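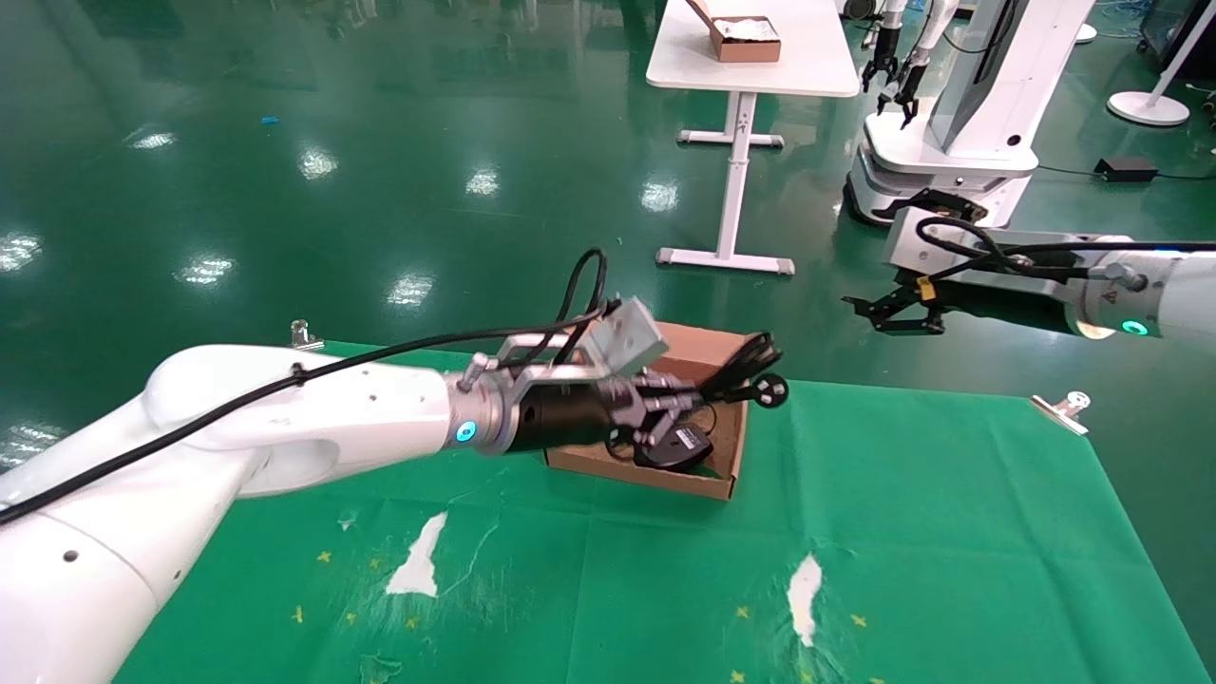

How long does the Desix training football hold its shape and pressure under regular club use?
Two seasons at the outside, going by our set. The panels stay true well past that point, but the valve starts to leak before the cover wears out.

Sport > Football > Equipment reviews

Desix Training Football: Long-Term Review
12/23/20
By Delia Ene

The Desix is a full-size composite ball with a four-panel cover, a butyl bladder and double-row lacing. Sutton has run a set through summer skills sessions and a winter season of senior training, on natural grass and on a sand-dressed synthetic field. Pressure was checked with a gauge before each session and topped up where needed.

Grip is the strongest point. The pebbling is deeper than on the Vadside ball we used previously, and quarterbacks with smaller hands noticed the change first. In light rain the cover stays usable. In steady rain it goes slick after a couple of drills, and a towel only helps for a play or two.

Flight is consistent. Yuk-lan Chu threw 200 passes over two evenings with a new ball and a worn one, and reported no difference in spiral or drop. Punters were less satisfied - the ends are slightly blunt, and low snaps tend to bounce straight up.

Laces are the weak area. The coating had rubbed off the centre four by July. They remained tight, but the colour is gone and they feel smoother under the fingers. Valve leakage appeared later. Two balls now need air every session, and replacing the bladder costs more than the ball is worth.

The carry bag is thin and the drawstring frayed early. Budget for another.

For juniors and general training the Desix is good value. Kickers should look at the Ruiz-Ortega, which has a sharper point and a firmer cover. Neither is approved for league games in our division.

Related
- Kicking tees compared on synthetic turf
- Vadside training ball: second look
- Reading a pressure gauge in cold weather
- Receiver gloves under $50, by Sanne Timmermans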